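Wood grain

Wood grain is the pattern and direction of the fibers in a piece of wood. The word covers several things at once: the way the fibers run along the trunk, the lines and swirls that show up on a cut surface, and the feel of that surface under a plane or a fingertip. Woodworkers switch between these meanings without warning, which can make an old shop manual confusing to read the first time through. Once the meanings are sorted out, grain becomes one of the most rewarding things to know about any tree.

Origin

A tree in a seasonal climate adds a layer of new wood just under the bark each year. Growth in spring is fast, and the cells are wide and thin-walled. Later in the season growth slows down, the cells get smaller and thicker, and by September in many northern forests the layer is nearly finished. The pale early band and the darker late band together make one growth ring. Rings seen on the end of a log are the same layers that show as lines on the face of a board -- the board is just a slice through them at a different angle.

In tropical trees the rings may be faint or missing altogether, and the visible figure comes from other sources, such as bands of pigment or fibers that change direction from one layer to the next.

Types by direction

Straight grain runs parallel to the length of the trunk. It splits cleanly, which is why it has always been prized for shingles, tool handles and barrel staves. Spiral grain winds around the trunk like the stripe on a barber pole, and it can make a board twist badly as it dries. Interlocked grain spirals one way for a few years and then the other, giving the lovely ribbon stripe seen in sapele and some mahogany. Wavy grain ripples back and forth, and when it is tight and regular it produces the shimmering "fiddleback" figure that violin makers hunt for in maple.

Effect of sawing

How a log is cut matters as much as how it grew. Flat-sawn boards are cut so that the saw meets the rings at a shallow angle, and their faces show broad arches, ovals and long curving lines. Quarter-sawn boards are cut with the rings standing close to upright, so the lines are narrow and nearly parallel. In oak, quarter-sawing also exposes the rays, bright flecks that seem to float on top of the surface. Rift-sawn boards fall in between and have the plainest, most even lines of all.
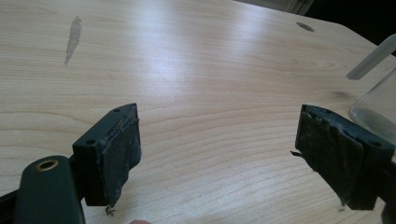
Why do tabletops swell across their width but hardly at all along their length?

Wood takes up moisture mostly in the walls of its cells, and those walls get thicker without getting much longer. Since the cells lie along the grain, nearly all the movement happens across it. A solid top is usually held down with slotted screws, buttons or figure-eight clips so it can shift with the seasons.

Grain and strength

Wood is far stronger along the grain than across it. A thin slat with the grain running lengthwise will bend a surprising amount before it breaks, while the same slat cut crosswise snaps in the hand. Plywood gets around this by gluing thin sheets together with the grain of each one turned at a right angle to the next.

Slope of grain is the term for fibers that run at an angle to the edge of a board. Even a gentle slope weakens a beam, and lumber graders look for it closely, along with knots, where the fibers have to swerve around the base of a branch. Those swerves are a nuisance in a ladder rail and a delight in a cabinet door!

Working with the grain

A plane iron pushed "uphill," in the direction the fibers rise toward the surface, lifts off a clean curl. Pushed the other way it digs under the fibers and tears them out. Sanding across the grain leaves scratches that may stay hidden until the first coat of stain. A common way to bring them to light early is to hold a lamp low to one side of the board. Final sanding is usually done by hand, along the grain, and 80 grit is kept for the rough early passes.

Imitation and study

Painters have copied wood grain for centuries, using combs, feathers and dry brushes over a tinted glaze. The craft is called graining. Lionel Caron, a decorative painter from Brotley, grained all 14 doors of the Senosbridge assembly rooms to look like curly walnut, and he is said to have given each door its own knots -- visitors still try to find two that match. The Escobedo collection of wood samples holds 189 pieces, each planed on three faces to show how one species can look like three.

See also: Growth ring; Figure (wood); Quarter sawing; Veneer; Burl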